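Equipment Planning Board > Budgets and Procurement
Thread: Second sorting station - replace the tabletop or the grippers first?

fernbridge_lab
Posts: 87
Good afternoon. Our department is preparing its equipment request for the coming year, and I would be grateful for comments from members who have been through a similar exercise. We operate one sorting station with 2 arms. The request must reach the finance office in May, and we may submit one major item and one minor item.

The choice is between a second station of the same type and a refit of the first. The refit would cover new fingers for both grippers, a replacement work surface and a service contract. The supplier, Tilell, has quoted 60 days for delivery in either case.

qin_ops
The service contract should be a separate line. If it is folded into the refit, it will be treated as a one-time purchase, and the renewal will arrive the next year with no money set against it. We learned this with our Flandik units.

Please also state what the station handles. Advice on fingers depends a great deal on the parts.

fernbridge_lab
Thank you. The contract will be listed separately. The station sorts large toy building bricks by color into plastic bins, and the bricks are placed on the table in no set order. Some lie studs up, some on their side and some upside down. The current fingers are black, two to a gripper, and the table is white.
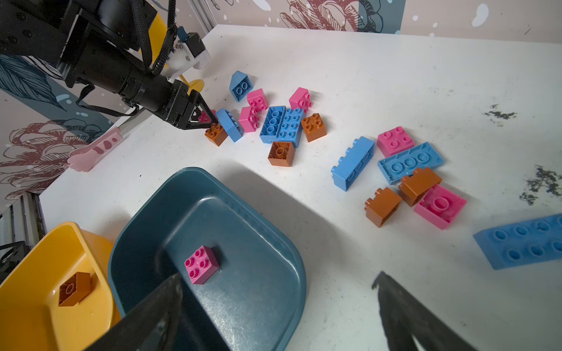 Marlpit wrote that a second station would be the wrong purchase at this stage. In that member's view, a department that has not yet measured how often its present grippers fail on a brick lying on its side has no basis for buying another pair, and the request would be sent back with that very question.

fernbridge_lab
That is a fair point, and I accept it in part. We do keep a log of failed picks, but it does not record how the brick was lying. The form can be changed this week.

I would still ask members to consider that the station is fully booked. A refit takes it out of use, and we have no other place to send the work.

qin_ops
I disagree with Marlpit on the order of things. A fully booked station is itself an argument that a finance office understands. Failure rates by brick position are useful to the people running the arms, but they seldom decide a purchase. I would submit the second station as the major item and spare fingers as the minor one.

The work surface can wait. Stains on a white table should be tested with ordinary cleaning before anyone pays for a new top.

Marlpit
The cost of a station does not end with the quote. Please include floor space, power, bins, cable guards, staff training and the hours needed to set the cameras. Our own request left out training, and 6 members of staff had to be scheduled from a different budget.

I would also ask Tilell whether its fingers can be bought alone. If so, the department could try one set on the present station and decide on the rest afterward.

fernbridge_lab
I have written to Tilell with that question and will post the reply when it is received. My draft now has the second station as the major item, fingers as the minor item, and the service contract under running costs. The new tabletop has been removed for the present.

qin_ops
Please confirm with Tilell that the quote will still be valid when the finance office gives its decision. Ours had expired, and the revised price was higher - the difference came out of our spare parts line.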